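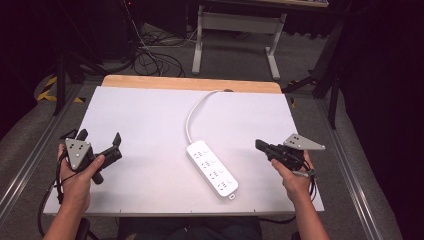

Komus RF-20 Wireless Camera Link

The RF-20 is a transmitter and receiver pair for roaming cameras at outside broadcasts. It carries one HD signal from the touchline, pit lane or finish area to the truck, with return tally and talkback on the same link.

The transmitter fits between camera and battery on a V-lock plate and weighs 700 g. The receiver occupies 1U and accepts up to four antennas. Operating range is 354 m line of sight with the standard panel antennas. Range inside a covered stand is shorter and should be surveyed before rigging.
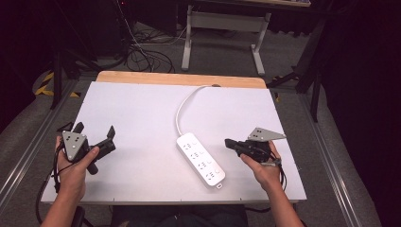 Latency is fixed at one frame in all modes. Remote iris and paint control passes through the data port and works with most common control panels. Firmware released in May added frequency presets, which are stored in the receiver and recalled from the front panel.

Specifications

Video input: 3G-SDI, BNC
Audio: two channels, embedded
Power, transmitter: 15 W
Power, receiver: 12 V DC or mains adapter
Channel presets: 20
Cooling: passive (transmitter), fan (receiver)
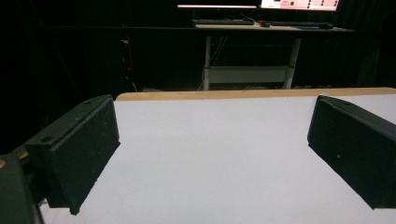

Supplied items

Transmitter, receiver, two panel antennas, mains adapter, rack ears and a printed quick-start sheet. The Heltau mast bracket and the Cabrera fiber converter are ordered separately. The converter is needed where the receiver is sited more than one coax run from the truck.
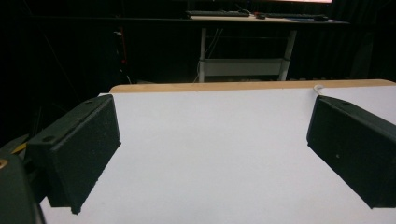
Hire and purchase

Hitcombe holds the RF-20 for sale and for daily or weekly hire. Frequency licensing remains the customer's responsibility. Hire units are tested on return and ship with charged batteries. Orders for the winter fixtures close on 2nd November.

Technical contact: Rosaura Arango, RF desk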